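The Rurnside Transit Agreements Register (RTAR) is a structured collection of bilateral and multilateral agreements that govern the movement of goods to and from landlocked countries through the territory of their neighbors. It is maintained by the Rurnside Institute and distributed with coding notes and source references.

**Current release:** 3
**Released:** May 8, 2026
**Editors:** Wen-hsiung Au, Man-lok Wan
**Contact:** Register desk, Rurnside Institute

## Purpose

Research on landlocked economies often relies on distance to the nearest port, freight cost estimates, or survey-based measures of border delay. These measures say little about the legal terms under which transit takes place. The register records those terms in a form that can be compared across country pairs and over time. It is intended for use in political science, international economics and public law.

The register does not measure compliance. An agreement that grants free choice of route is coded as granting it, whether or not trucks are in practice directed to a single crossing.

## Contents

The release contains 317 agreements and 1,082 coded provisions. Each agreement has one row in `agreements.csv`. Each provision has one row in `provisions.csv` and is linked to its agreement through `agreement_id`.

| File | Description |
|---|---|
| `agreements.csv` | Parties, dates of signature and entry into force, status, source |
| `provisions.csv` | Coded provisions, article numbers, coder notes |
| `parties.csv` | Country names and successor state links |
| `codebook.md` | Definitions and decision rules |
| `changes.md` | Corrections made between releases | 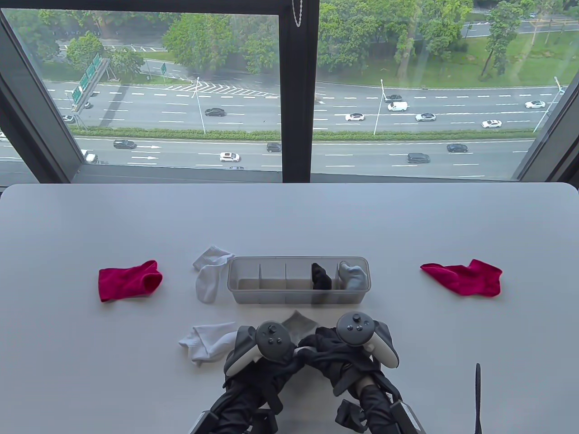

*Red, white and gray socks with a divided storage box, highway side.*

## Main variables

- `mode`: road, rail, inland waterway, pipeline, or combined. Pipeline agreements are included only where they form part of a wider transit arrangement.
- `route_choice`: free, listed routes, single route, or not stated.
- `guarantee`: whether a customs bond or cash deposit is required for goods in transit.
- `fees`: whether charges are limited to the cost of services, set by schedule, or left to the transit state.
- `suspension`: the grounds on which the transit state may close the route, and whether prior notice is required.
- `dispute`: the procedure named in the text, including joint commissions and arbitration.
- `duration`: fixed term, automatic renewal, or indefinite.

Missing values are left blank. The value `not stated` is reserved for cases in which the full text was read and no relevant provision was found. Users should keep the two apart, especially when constructing indices.

## Sources and collection

Texts were gathered from official gazettes, treaty series, parliamentary records and published collections held by libraries. Where more than one language version is authentic, the version used for coding is given in `source_language`. Unofficial translations were used for 40 agreements and are marked in `translation_flag`.

Agreements signed but never published are outside the scope of the register. This affects railway protocols in particular, many of which were concluded between operating companies and were not treated as public documents at the time.

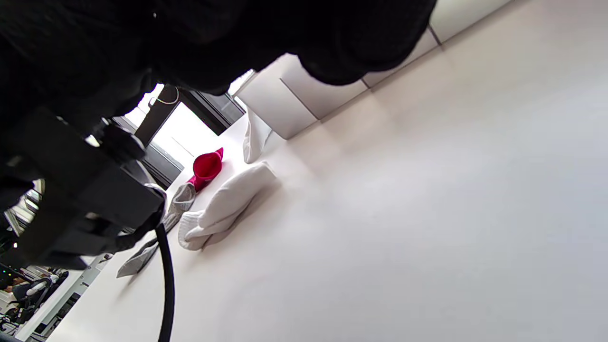
*Cloth items on the white tabletop and a hand-held gripper.*

## Coding procedure

Every agreement was read independently by two coders working from the same codebook. Disagreements were referred to the editors and settled in writing, and the reason for each decision is kept in `coder_notes`. Annexes and protocols are coded together with the parent agreement unless they entered into force separately.

The Orico coding tool was used for data entry in the present release. Earlier releases were entered in spreadsheets and later converted. The conversion altered a small number of accented characters in place names; these have been restored where they were noticed, and reports of further cases are welcome.

Amendments are treated as new rows in `provisions.csv` with their own start date. The earlier wording is retained with an end date. To obtain the rules in force on a given date, filter on both `valid_from` and `valid_to`.

## Changes since the previous release

The category `corridor` has been removed from `mode`. It had been applied to any text that used the word, including several agreements that dealt only with road haulage permits. The affected rows have been recoded by means of transport.

Successor state links have been revised following comments from Zultosham, the partner archive, which supplied exchange-of-notes records confirming the continued application of certain older agreements. Agreements whose status remains contested carry the value `disputed` in `status`.
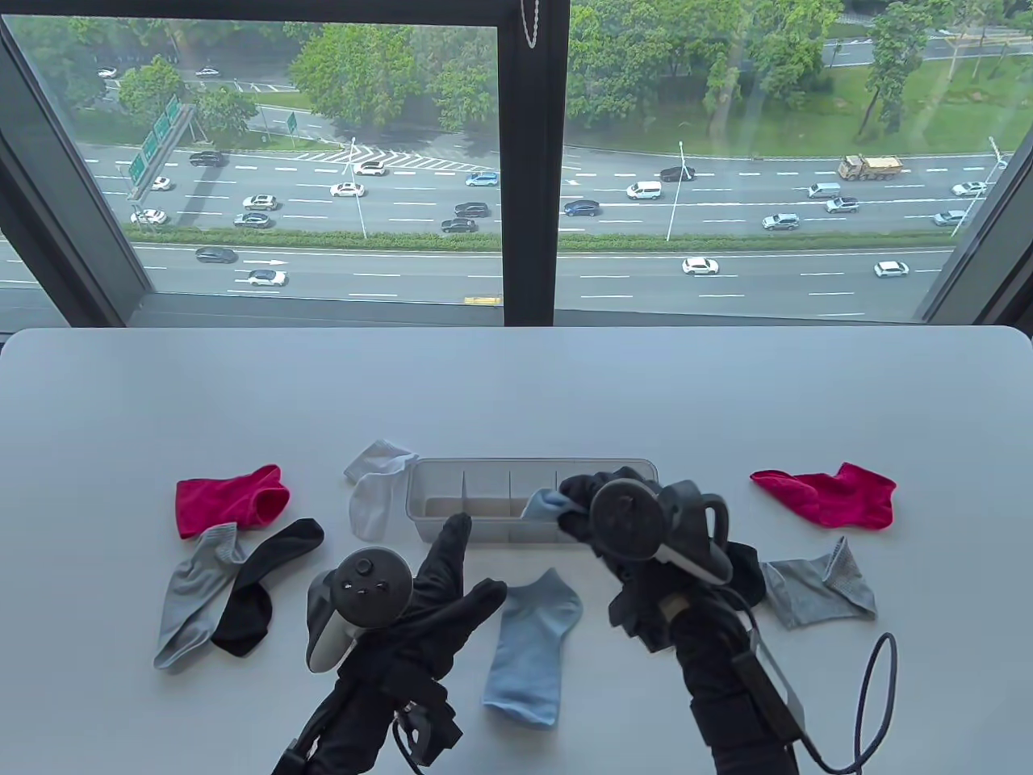 *Socks around the gray divided tray, with the highway several stories below.*

## Known limitations

Coverage is stronger for road agreements than for inland waterways. River commissions frequently set transit terms through resolutions, and the collection of these is incomplete.

Dates of entry into force are uncertain for some older texts. In such cases the date of signature is repeated in `force_date` and `force_date_flag` is set to 1.

The register treats all provisions as equal units. It makes no judgment about which ones matter most to shippers, and simple totals of provisions per country pair should not be read as a measure of openness.

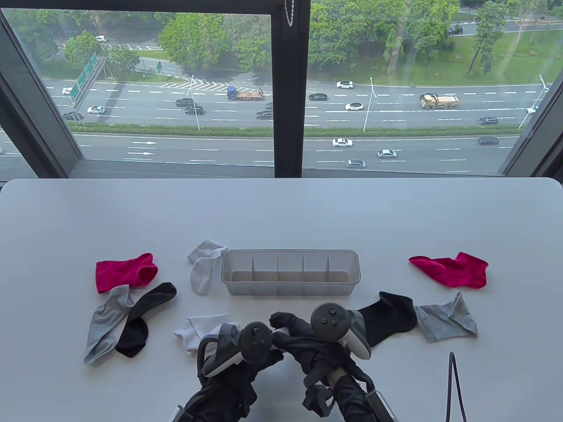 Users who need a weighted measure may apply the scheme set out in the appendix to `codebook.md`, known as the Chou weights. The scheme gives greater value to route choice and to limits on suspension. It was drawn up for road transit and has not been tested on rail or waterway agreements.

## Access and citation

The files may be used for research and teaching without charge. Redistribution of modified versions is permitted if the changes are described and the release number is retained. Commercial users should write to the Register desk before including the data in a product.

Suggested citation:

> Au, Wen-hsiung, and Man-lok Wan, eds. *Rurnside Transit Agreements Register*, release 3. Rurnside Institute, 2026.

## Corrections

Corrections should state the `agreement_id`, the article concerned and the source relied upon. A scan or stable reference to the text is required for any change to a date or a party. Submissions received by the end of October will be considered for the next release.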